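4th July. Notebook, bail plain-language project

Good day today! We finally have a full pass through the new set, all 327 court forms read, tagged and sorted, and I'm writing this down while it's still fresh. Guido Testa finished the last box before lunch. He is faster than I am by a mile and his tags are cleaner too.

What we wanted to know going in: when a person signs a bail agreement at two in the morning, which parts of it do they understand? I'd assumed the fee section would be the worst. It isn't even close. The worst part by far is conditions of release, where one paragraph can hold the next court date, the travel limits, the no-contact order and the check-in rule, all in one breath. Guido found one sentence in the Jarness county form that runs most of a page. I read it out loud and had to stop for air!
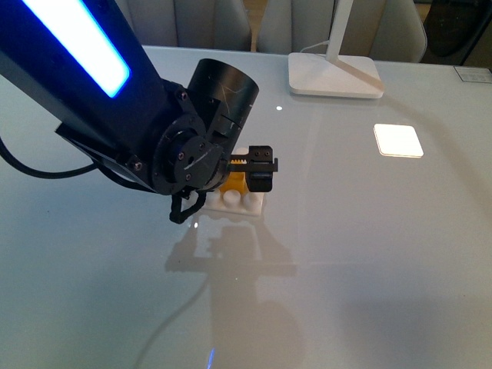
Indemnitor is still our problem word. Coralska uses it on its agreement without ever saying what it means, and so does Bellini, who then switches to guarantor halfway down and back again (I had to check I wasn't reading two different forms stapled together). We tried co-signer with the reading group and everybody got it right away. I also want the next draft to have one line that your eye goes to before anything else, the way it goes to the white strip with the blue outline on the black arm over the table. A pale bar with a blue border, court date inside, top of page one. Guido likes it. He wants the courtroom number in there as well and I think he's right.

Numbers for the file. Tagged passages: 2862. That's more than I'd hoped for, and enough to split by county and still have something to look at. Two of the counties use nearly the same text, word for word, including the same typo ("forfieture"), so one clearly copied from the other. Would love to know which way it went. Guido is going to look for older versions.

Reading group, draft 4. Much better than draft 3. People could tell us what happens if they miss court, and most of them could say who gets the money back and when. The collateral part is still muddy. One reader thought that putting up a car meant handing over the keys that night, and looking at our wording again I can see exactly how she got there. "Surrender" has to go. Trying "promise" in the next one, though I need to ask whether that holds up legally. 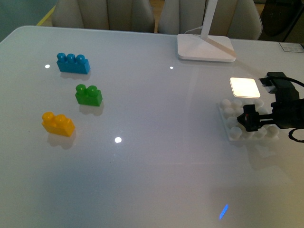

The refund part needs a small rewrite as well. We say "the premium is not refundable" and then two lines later talk about cash bail coming back at the end of the case, and readers blend the two together. I'm going to pull them apart, one heading each: money you pay the bail agent, money you pay the court. So simple, and I can't believe it took us four drafts!

Noltau has asked to see the glossary. Fine by me once indemnitor is settled. They want a finished version by October, and with the tagging done that looks very doable.

To do:
Draft 5, conditions of release broken into short lines
Mock up the court date box, with and without the courtroom number
Ask about "promise" for collateral
Guido: older Jarness forms, check for the typo
Rescan the Bellini back pages, too faint to read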